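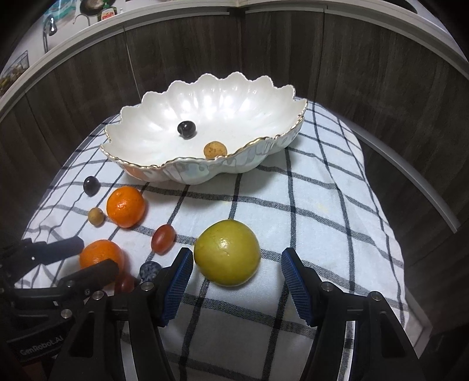
# Harju pottery open day - notes before I forget

Went up in December, got there at 9:40, lot already full. Parked behind the Ovmont feed store and walked. Cold. Worth it.

Harju is the old brick building past the bridge. They open the workshop to visitors twice a year, the rest of the time it's just the store. Groups of 18, one guide each. Ours was Subbarao Krishnan, glaze side, been there since before the move. Talks fast, good with kids.

## Clay room

Smaller than I expected. Clay comes in from Uledier by truck and sits in bags for a month before anyone touches it. Two mixers, very loud, hard to hear the guide. Stand near the front if you go.

Slip casting next. Pour, wait, tip out the extra, wait again. All the fancy-edge pieces are done this way, the plain plates are pressed. We each got to pull one mold apart. Mine tore. Into the scrap bucket, they reuse it.

## Kilns

Best part. Three of them, the big one is a Brokix, bought used. Runs over 2,000 degrees on the main firing. It was off and open so we could look in, shelves still loaded from the night before. The gold goes on last and gets its own firing, much cooler. Gold-edged stuff can't go in the microwave, Subbarao said it probaly ten times. Somebody asked about dishwashers. Also no.

I asked how they get the pearly finish. It's a luster, brushed on very thin over the glaze. Smells awful going on, so that room is closed to visitors - you look through a window.

## Store

Seconds table by the door. Go here FIRST, not after the tour like I did. A scalloped bowl with gold trim was $32, full price stuff goes up to 156 for a serving set. Cash line moved quicker than the card line.

Lunch was soup and bread in the back hall, fine, ran out by 1.

## If your going

- Book early, the morning tours fill up
- Closed shoes, they do check
- Bring something to wrap your stuff in, they only had newspaper
- Bathroom is across the yard, go before the kilns

Next one is in spring. Want to try the glazing class, need to call them about dates.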